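Home Forums Holiday & Seasonal New Posts Search Log In

Fluseo Crafts Board > Holiday & Seasonal > Small Trees and Picks

Topic: Wiring a bow onto a mini flocked tree – is it worth the trouble?

**mudroom_jill**
Tuesday, December 24, 2024

I know the timing is terrible. I have a bunch of those little flocked trees from Gorar, the ones you buy in October when you feel organized and then leave in the bag. The plan was a brown ribbon bow on each one with a gold pick tucked in beside it, to go on the mantel and on a couple of wrapped gifts.

Every tutorial I can find says to wire everything. Wire the bow, wire the pick, wire the two together, then wire the lot to the trunk. I don't buy it. These trees are small and they weigh nothing. It looks to me like a way to sell Shawky wire in the 80 foot roll when a dab of glue would do the same job in a tenth of the time.

I sat down with the wire anyway, on the old floral tablecloth so I could shake the mess out the back door after. I have done one and I'm not convinced.

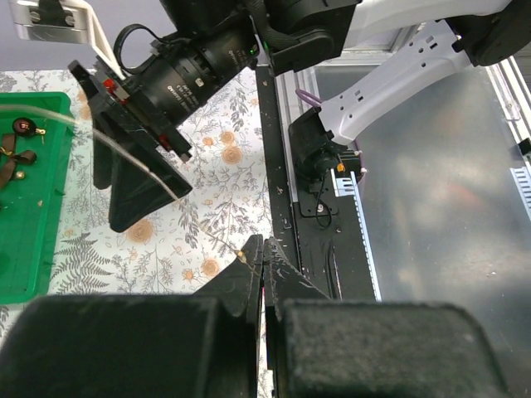

Is thin wire strong enough to hold a bow on a small tree?

Thin wire holds a bow fine if it goes around the trunk and gets twisted tight at the back. If it only goes around a branch tip, the branch bends and the bow tips forward with it.

So that's what the tutorials say and I'll give them that much. My complaint is that getting at the trunk on one of these means shoving the wire through needles that grab it every step of the way. Am I missing something or is this a big fuss over nothing?

---

**pinecone_dept**

You're not missing much. I have wired maybe two seasons' worth of these and glued the rest, and from across the room they look the same.

What I'd push back on is the mantel. If yours has a fireplace going under it, hot glue gets soft. I had a bow slide down a tree like a hat on a drunk. For gift toppers, glue. For anything over heat, wire.

---

**oldbarnoaks**

Disagree with both of you. Glue on flocking isn't glue on the tree. It's glue on the white stuff, and the white stuff comes off. You pick the tree up by the bow one time and you're holding a bow with a crust on the back of it.

Wire is slower. So what. You do it once and it's there until you cut it.

---

**mudroom_jill**

Who picks a tree up by the bow?

---

**oldbarnoaks**

Everyone who has ever visited my house, apparently.

---

**kettle_and_twine**

I'm more interested in the ribbon question, which the tutorials skip. What are you making the bows out of? If it's grosgrain it has no wire in the edge, so the loops go wherever they like. People see those perfect round loops in the store and don't notice that store ribbon is nearly always wired. Then they buy the plain kind and wonder why theirs flops over.

I've had the Zilano grosgrain and it is decent ribbon, a nice close rib, but it does not stand up on its own. I don't care what the label says about "shape memory." Ribbon doesn't remember anything.

---

**mudroom_jill**

It is grosgrain, brown. And yes, it flops. I took it for a look and decided I liked it. One loop up, one hanging, one curling off to the side. If I wanted a bow like a department store I'd buy one from a department store.

The tail is too long and I haven't cut it yet. I keep putting that off because I've cut them too short before and there's no fixing that.

---

**kettle_and_twine**

Leave the tail long until the tree is where it's going to live. Then cut it at a slant. Touch the end with a lighter if it's polyester, and keep the lighter well away from the tree, please. Cotton grosgrain you just cut clean and hope.

I still say a bow with no support is going to look sad by New Year's.

---

**nine_lives_wreaths**

Here's my annual complaint about gold picks. They shed. The glitter gets on the flocking and you can never get it off, so your snowy tree turns into a snowy tree with dandruff. I've tried hairspray, I've tried the clear spray sealer, I've tried shaking them out in a bag first. The bag helped a little. The hairspray did nothing except make the kitchen smell like a school dance.

If you must use them, put the pick on last and handle it by the stem.

---

**pinecone_dept**

The bag trick works better than "a little" if you tap them hard. But agreed on hairspray, that tip has been copied from page to page forever and I doubt anybody who repeats it has tried it.

---

**mudroom_jill**

OK, went and had another go between batches of cookies. Put the bow down near the wide end and the pick up against it, so the gold balls sit next to the ribbon and the thin glittery stems stick out past. I do like the brown with the gold more than I thought I would. The bits of feathery fluff in the pick are the same sort of brown as the bow, and I didn't plan that. 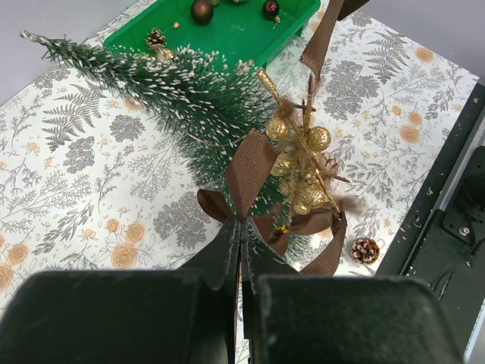
Reading time: 4 min

Anyway I'm about half sold on the look and still not sold on the method. The stretch of bare trunk on these trees is so short that there's hardly any place for the wire to grab. I can see how it works on a big wreath. On something this size I feel like I'm tying a shoe with oven mitts on.

---

**oldbarnoaks**

Looks good. Now stop fighting the needles. You're going in from the front, I'd bet money. Go in from the back:

Lay the tree down on its good side. Bend the wire into a long U. Push both legs through from the front only as far as the trunk, one on each side, then part the branches at the back with your thumb and pull the legs out toward you. Twist twice, snug it, twice more, snip, and fold the sharp end in.

If you do a lot of twists before snugging it up, the thin stuff snaps. I've seen people blame the wire for that.

---

**mudroom_jill**

So I push it in from the front after you told me not to go in from the front.

---

**oldbarnoaks**

Fair. The work happens at the back, is what I meant.

---

**kettle_and_twine**

Brown on flocked green is a brave choice and I'd have gone with red or a plain cream. Maybe it's just me. Brown reads as Thanksgiving.

---

**nine_lives_wreaths**

It's just you. Brown and gold has been all over the place for a few years now. I'm tired of red.

I will say a fan of pick stems looks better when they don't all point the same direction as the tree. Let one or two lean.

---

**kettle_and_twine**

"All over the place" isn't a reason to like a thing. But fine, they're not my trees.

---

**gravel_road_gal**

First post here, been reading for a while. I make these for a church sale and I have done about 300 of them over the years, so I've had time to be wrong in both directions.

What I settled on is wire for the bow and nothing at all for the pick. The pick has a stem. Push the stem down through the center of the bow, behind the knot, and into the branches alongside the trunk. The wire that holds the bow pins the stem too. If somebody wants to swap the gold out for berries next year, it pulls right out.

I used to glue the picks and every one I got back for repair had broken at the glue. Not one of them came back with the wire broken. Make of that what you like. I'm sure someone will say theirs have held up fine for ages.

---

**pinecone_dept**

Mine have held up fine for ages.

---

**gravel_road_gal**

There we go.

---

**mudroom_jill**

The pick-through-the-knot idea I'll try. That takes out the step I hated most. What wire do you use? The Shawky roll I have is thin and gray, and it kinks if I look at it.

---

**gravel_road_gal**

Any paddle wire you can bend with your fingers. I don't believe there's much difference between the brands, whatever they charge. I paid 20 dollars once for a "florist grade" roll and it rusted in a drawer like the rest of them. Green hides better if the trunk shows. Gray is fine when the needles are this thick, and with flocking on top who's going to look?

Kinking comes from pulling it off the side of the roll. Turn the roll, let the wire come off straight.

---

**oldbarnoaks**

Seconded on turning the roll.

---

**nine_lives_wreaths**

Still want to hear how she stops the glitter falling off at a church sale.

---

**gravel_road_gal**

I don't. They take it home with them.

---

**mudroom_jill**

Tried it on the second tree. Pick down behind the knot, wire round the back, four twists. It's holding so far, but it's also been sitting there for all of ten minutes, so I'm not going to write any poetry about it. The gift toppers are still getting glue. I have pies to make.

Will report back in January on which ones fell apart – my money's on the cat getting to them before the glue or the wire has a chance to fail.

---

**kettle_and_twine**

Cut the tail before the cat finds it.

Filed under: mini trees, bows and ribbon, floral wire, picks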